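## 3. Planning Your Purchase

Work through this section before you order anything. Most people want to jump straight to picking an arm (we get it, that's the fun part!), but an afternoon with a tape measure and a spreadsheet will make every later section of this guide go faster.

You'll need:

- the planning sheet from the back of this guide
- a tape measure and a kitchen scale
- three or four of the objects you most want the robot to handle
- access to whoever approves spending at your site

### 3.1 Choose your tasks first

1. Write down the first five tasks you want the cell to do. Use plain verbs: hang, stack, sort, fold, pour.
2. Next to each task, list every object involved, including the ones that only sit there. A rack counts. So does a tray.
3. Weigh the heaviest object and measure the widest part the gripper will have to close on. Write both numbers in columns B and C.
4. Mark any object that is shiny, see-through, or very thin. These go in column D and come up again in 3.4.
5. Cross out one task. You can always come back to it in phase two.

> **Note:** Household items make terrific starter tasks. They're cheap to replace, they come in odd shapes, and you can shop for a whole month of work on a Sunday morning.

### 3.2 Measure the space

1. Measure the tabletop you plan to use, then the clear floor on all sides of it.
2. Measure up to the lowest thing overhead, including lights and sprinkler heads.
3. Find the nearest grounded outlet. If the cord has to cross a walkway, add a floor cord cover to your budget.
4. Compare your numbers with the Virkard base frame drawing in Appendix B. The standard frame needs 665 mm of clear depth behind the mounting plate for cables and the controller.

If you're short on depth, turn the frame sideways before you give up on the room. At our Trujillo site the whole layout was rotated a quarter turn and it gained a shelf in the process!

> **Caution:** Don't plan on an ordinary folding table as the robot base. The arm must be bolted to a frame rated for it, even during short tests.

### 3.3 Size the gripper

The Grudeo gripper ships with wide fingers as standard, and they're a great all-rounder. They are also large compared with a lot of tabletop objects, so the space between objects matters as much as the objects themselves. Stemware is a good check on this. Bowls, stems, and feet all want a different approach, and a crowded table gives the fingers fewer ways in.
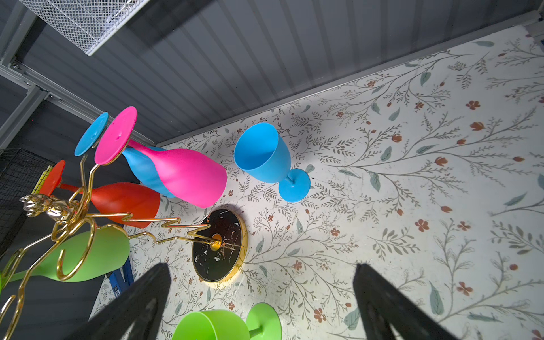 For a hanging task, plan for two separate motions in your column E estimate: one to pick the object up and turn it over, and one to slide it onto the support. The second motion nearly always takes longer to tune. Give it double the hours and you'll be in good shape.

1. Take the widest grip measurement from column C.
2. Add clearance for both fingers, using the table in Appendix B.
3. Set your objects out the way they'll be used and check the gaps between them with a ruler.
4. If more than half of the gaps are too small, order the slim finger set together with the gripper. Ordering it later means a second shipping charge and a second calibration.

> **Note:** Buy props in plastic first. Move up to glass when your drop log has been clean for a full week.

### 3.4 Fill in the budget

The prices below are from our own June order, in US dollars. Yours will differ, so get a fresh quote and overwrite them.

| Item | Qty | Cost |
|---|---|---|
| Slim finger set, Grudeo | 1 | 380 |
| Wrist camera bracket and cable, Flastudeo | 1 | 535 |
| Lighting and diffusers | 1 set | 401 |
| Arm, controller, base frame | 1 each | from quote |
| Props and spares | as listed | from column B |

1. Copy the table to your own sheet and replace our costs with yours.
2. If you marked anything shiny in column D, keep the diffusers. Polished metal throws bright spots, and softer light is the cheapest fix we've found.
3. Add two spares for every prop that can crack, and one for every prop that can bend.
4. Add a line for table coverings. Patterned ones are worth including if you want the cell to cope with more than a plain surface.
5. Add a line for setup hours. Staff time is a real cost and it's the one most often left blank.
6. Leave a reserve at the bottom and label it clearly so it doesn't get trimmed.

> **Caution:** The emergency stop and its cabling are part of the arm quote. If a supplier lists them as optional, ask for a corrected quote before you sign.

### 3.5 Order in the right sequence

1. Base frame first. It has the longest lead time, and you can level it and bolt it down while you wait for the rest.
2. Arm, controller, and gripper together, so the connectors match.
3. Camera bracket and lighting once you have a delivery date for the arm.
4. Props last. Keep the receipts, and note the store and color of each one so you can match it later.

When the frame arrives, check it against the packing list, then go to Section 4, *Leveling and Mounting*. Keep your planning sheet handy, as you'll copy columns B through D into the object list in Section 6.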